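The washing machine in the corner

When I visited the small office of Tillard, the first thing Seo-ah Hyun offered me was a chair near the washing machine. She looks after the rooms there, and the laundry is also her duty. We spoke for 75 minutes, mostly on the subject of cloth.

"In the beginning we sent everything out," she told me. "It came back folded very nicely, but the bill was 189 pounds in November, and I thought, for this money we can wash ourselves."

So a front-loading machine was put against the wall. I asked her if she sorts by colour.

"My mother was strict with this. Black only with black. I am less strict. If the green has been washed many times already, I let it go with the dark things."

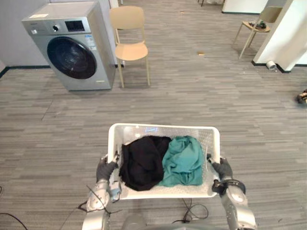
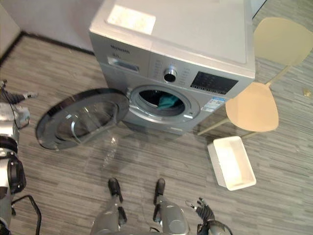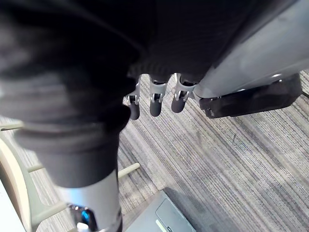 Words: K. Mellden
09/10/2018

She prefers a basket with small holes in the sides, and she does not like to fill it high. "Two pieces, three pieces, it is enough for me. A heavy basket makes you hurry, and then a sock stays behind in the drum."

About the door she has a firm opinion. After each wash it should stay open until evening, so the rubber can dry. Her colleagues at first closed it every time they passed. "They thought they were helping me," she said, and laughed.

I wanted to know which programme she uses. She answered that she has tried almost all of them and came back to the one which takes 41 minutes.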